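밝은색 나뭇결 식탁 상판 관리하기: 얼룩, 긁힌 자국, 광택 얼룩

등록 2024년 5월 16일
글 Lucienne Tessier

밝은 나뭇결 상판은 집을 넓어 보이게 하지만 자국이 잘 보입니다. 어두운 상판이라면 몇 달이 지나도 모를 회색 선 하나가 밝은 상판에서는 바로 눈에 들어옵니다. 이 글에서는 표면에 묻은 자국과 표면이 상한 자국을 구분하는 방법, 각각을 처리하는 순서, 평소 닦는 요령을 정리합니다. 저는 작업실에서 Nestetti 식탁과 Hoxha 작업대를 함께 쓰고 있고, 아래 순서는 두 상판 모두에 쓰는 것입니다.

준비물
극세사 천 두 장(젖은 것 하나, 마른 것 하나)
미지근한 물 한 대야
중성 주방세제
흰색 지우개
면봉
소독용 알코올 소량
손전등 또는 휴대폰 조명

멜라민 스펀지는 준비물에서 뺐습니다. 자국은 잘 지워지지만 미세한 연마재와 같아서 은은한 광이 있는 상판에 쓰면 문지른 자리만 뿌옇게 남습니다. 철 수세미, 가루 세제, 아세톤도 쓰지 않습니다.

1단계. 상판 소재 확인
원목, 무늬목, 라미네이트는 겉으로 비슷해 보여도 관리법이 다릅니다. 상판 옆면과 밑면을 먼저 보세요. 윗면의 결이 옆면까지 자연스럽게 이어지고 나이테가 보이면 원목일 가능성이 높습니다. 옆면에 띠처럼 붙인 마감재가 있으면 무늬목이나 라미네이트입니다. 같은 무늬가 일정한 간격으로 되풀이되면 인쇄된 결입니다. 구입처 설명서가 남아 있다면 그쪽이 가장 정확합니다.

원목에 오일만 바른 상판은 물과 알코올에 약합니다. 이 글의 3단계까지만 따라 하고, 4단계는 건너뛰세요.

2단계. 빛을 비스듬히 비춰 보기
천장 조명 아래에서 바로 내려다보면 반사 때문에 결이 하얗게 날아가서 자국의 모양을 알기 어렵습니다. 천장 등을 끄고 손전등을 상판 높이 가까이 낮춰 옆에서 비춥니다. 묻은 것은 표면 위에 얇게 올라와 보이고, 긁힌 것은 가는 골로 보입니다. 손톱 끝을 자국과 직각 방향으로 살짝 지나가게 해 보면 더 확실합니다. 걸리면 긁힘, 걸리지 않으면 대개 오염입니다.

자국의 위치도 기억해 두세요. 닦다가 상판이 젖으면 어디였는지 찾기 어렵습니다. 저는 자국 옆에 작은 마스킹 테이프 조각을 붙여 둡니다.
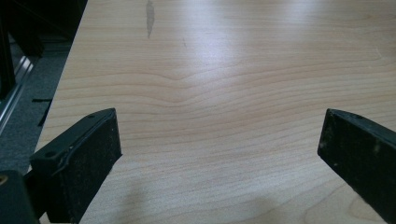
밝은 결 위의 회갈색 자국. 조명이 반사되는 부분은 결이 흐려 보입니다.

길고 좁은 회갈색 자국은 종류를 바로 단정하기 어렵습니다. 고무 받침이 끌린 자국, 연필이나 금속이 스친 자국, 마른 음료가 모두 비슷한 색을 냅니다. 그래서 약한 방법부터 차례로 올라갑니다.

3단계. 물과 중성세제
젖은 천을 꼭 짜서 결 방향으로 닦습니다. 물이 떨어질 정도로 적시면 안 됩니다. 굳은 자국이라면 천을 자국 위에 1분 정도 올려 두었다가 닦습니다. 그래도 남으면 물에 세제를 한 방울 풀어 같은 방법으로 반복합니다. 원을 그리며 문지르지 말고 결을 따라 한 방향으로 움직이세요. 결이 휘어 있는 부분에서는 전체적으로 상판의 긴 방향을 따르면 됩니다.

세제를 썼다면 맑은 물에 적신 천으로 한 번 더 닦고, 바로 마른 천으로 물기를 없앱니다. 세제가 남으면 마른 뒤에 막이 생겨 조명 아래에서 얼룩져 보입니다.

4단계. 지우개와 알코올
고무나 연필 자국은 흰색 지우개로 지워지는 경우가 많습니다. 색이 있는 지우개는 색이 옮을 수 있으니 피합니다. 힘을 주지 말고 짧게 여러 번 움직이고, 가루는 손으로 쓸지 말고 마른 천으로 걷어 냅니다.

지우개로 안 되면 면봉에 알코올을 조금 묻혀 자국 위만 두드립니다. 반드시 상판 밑면이나 구석에서 먼저 시험하고, 광이 죽거나 면봉에 나무색이 묻어나면 멈춥니다. 이상이 없으면 두드린 뒤 바로 젖은 천, 마른 천 순서로 닦습니다.

5단계. 긁힌 자국 가리기
손톱에 걸리는 긁힘은 닦아서 없어지지 않습니다. 가구용 왁스 스틱을 상판보다 한 단계 밝은 색으로 골라 골에 채우고, 남은 왁스는 플라스틱 카드로 평평하게 밀어냅니다. 진한 색을 먼저 쓰면 되돌리기 어렵습니다. 저는 Calino 왁스 스틱 505번을 쓰는데, 단풍나무 계열의 옅은 상판에는 이 정도가 맞았습니다. 채운 뒤에는 마른 천으로 가볍게 문질러 주변과 광을 맞춥니다.

긁힘이 깊어 속의 판재가 드러났다면 왁스로는 오래 가지 않습니다. 물이 스며 부풀기 전에 수리 업체에 맡기는 편이 낫습니다.

평소 관리
식사 후에는 꼭 짠 천으로 한 번, 마른 천으로 한 번 닦습니다.
공구나 화분, 바닥이 거친 그릇을 옮길 때는 끌지 말고 들어서 옮깁니다.
받침의 고무가 검은색이면 밑에 펠트를 붙입니다.
뜨거운 냄비는 항상 받침 위에 둡니다.
광택제는 자주 쓰지 않습니다. 겹쳐 쌓이면 빛을 받는 자리가 고르지 않게 번들거립니다.

광택제가 이미 쌓였다면 3단계의 세제 물로 상판 전체를 두 번 닦아 보세요. 일부만 닦으면 경계가 생깁니다.

관련 글
식탁 의자 다리에 펠트 붙이기
Asturden 선반 옆면 마감재가 들떴을 때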